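Settlement at Vavton

The line from Skililel to Vavton had been leveled every fall for as long as the office had kept books. It ran along the old road on brass marks, and the marks were 200 meters apart. I took over the line in November, when the previous surveyor retired, and I was given his level, his staff and his field books.

The level was a Russo. It had been serviced in the spring. I tested the line of sight on the first morning, found it within tolerance, and began at Skililel with the staff held on the church step.

Mark 18 is set in the doorstep of a house at the edge of Vavton. According to the books it had not moved. Every mark on either side of it had gone down a little each year, as one expects over a drained bog, and the doorstep had stayed exactly where it was. I read it twice, then moved the instrument and read it again. It was 90 millimeters lower than the book value.

I knocked. A woman came to the door and asked if I was the new one. I said I was. She said the other one used to come in and sit down before he wrote his number.

I asked her if the step had been replaced. She said no. The kitchen floor had been tilting for years, and she had put folded cardboard under two legs of the table. She showed me. The cardboard was old and pressed flat, and there were several layers of it.

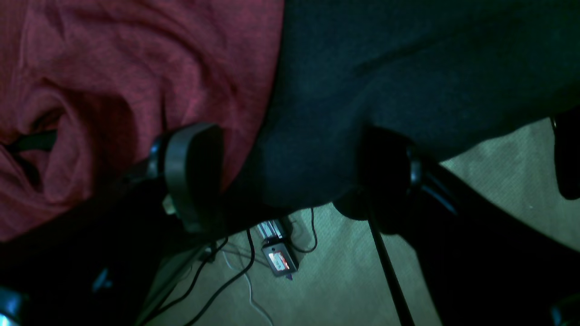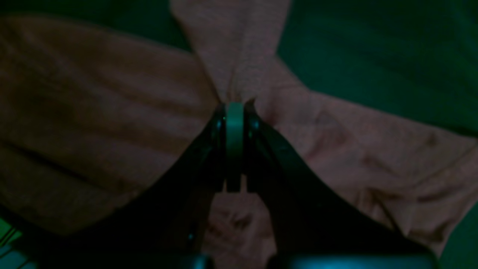
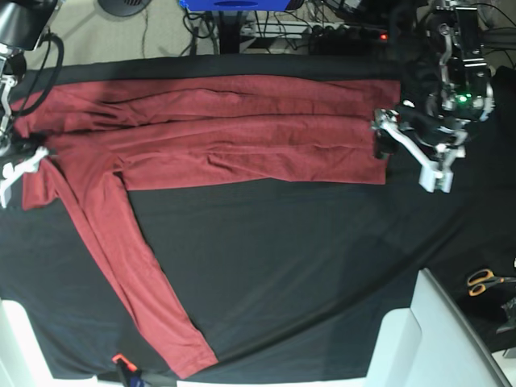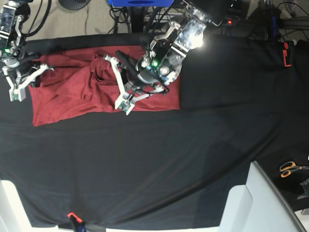
Cloth, four views. Third and fourth: a dark red shirt on black.

That evening I went through the field books at the inn. The readings at Mark 18 were neat and complete. In the early years the backsight and foresight agreed with the marks on both sides. Later they agreed only if a correction was applied, and the correction grew each year by the amount the house should have sunk. He had carried it forward without a note. The closing error at Tetosura had always been small because the next setup took it out again.

A house that settles past a certain limit is listed, and a listed house is emptied. The limit is printed inside the cover of every book. He had underlined it in pencil.

I went back on Monday. The wind had dropped and the air was steady, so there was no excuse for a poor reading. I set up on the far side of the road, leveled the bubble, and waited for it to come to rest.

She had left the door open. There were two cups on the table, and the tea in both of them stood higher on one side.

I entered the time and the weather. Then I closed the book on the pencil and went in and sat down.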